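Repair Night Gallery: Desktops, Drawers and a Great Many Screws

Page updated May 9, 2026

Welcome back, and thank you for your patience – I promised this page in March and then let it sit while we worked through the pile of machines that came to us when the Agbenyega office on the second floor cleared out its storage closet. There were 65 desktop computers in that closet, if you can believe it, most of them towers of the same sort, and a fair number had been sitting under a leaky window with their paperwork still taped to the side. We have been opening them up a few at a time at the Dradlow workshop, keeping whatever is good and passing the finished ones along to the Lurura after-school rooms, where they get a second life doing homework and the odd card game.

I have always loved the inside of an older desktop. Somebody sat down and thought about how a person would get at each part, and you can still see that thinking in the latches and the little tabs, even after years of dust. If you have only ever used a laptop, come by and have a look at one of these with the side off. It is a friendlier place than you might expect!

A few notes before the gallery, for those of you who have asked how the evenings go. Each tower gets a number on masking tape and a page in the green notebook. The side panel comes off first and goes on the rack by the door with a matching number, and please do match them, as we spent most of an evening in March trying one panel after another on a case that wanted none of them. Then we blow out the dust (outside, on the steps, away from the coffee), check the fans, and look over the board for anything swollen or scorched. Drives come out and are wiped before anything else happens. Memory gets tested on the bench and sorted into the Cokska trays, the ones with the lids that snap, and the cables go into the long drawer in hopes that one of us will someday untangle them.

We keep power supplies only if the label is readable and the fan turns freely. I know it hurts to set one aside that might be perfectly good, and I have stood there holding one and arguing with myself, but the rule has served us well and the shelf was getting awfully full. Of the first batch, 11 towers are finished and ready to go, which made for a very happy evening and rather too much pie.

A new gallery is a bit like a new shelf – it looks bare until you put something on it, and I expect this one will fill up over the summer. I'd love to have more close-ups of boards and connectors, so if you come to a session, bring whatever you take pictures with.

The inside of a tower
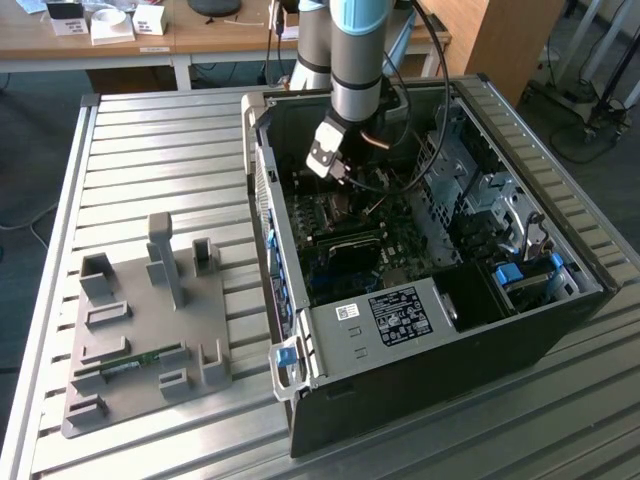 One of the desktops on its side on the aluminum worktable, with the panel off and everything out in the open. I am very fond of those bright blue latches on the drive cage, and of the copper-colored pipes over by the board. The silver power supply still has its label, too, in the tiniest print imaginable.

Coming to a session

We meet in the ground floor workshop, through the blue side door, and we usually have the lights on well before we start. You don't need any experience. If you can turn a screwdriver and put a screw back in the cup it came from, you will be a great help, and if you would prefer to sit and sort cables with a cup of tea, we will be even more grateful to you.

Please bring a Phillips screwdriver if you own one, and wear sleeves you don't mind getting dusty. Three of our good screwdrivers have wandered off since the winter, so do check your coat pockets and bags. No questions asked, and there is still pie in the freezer.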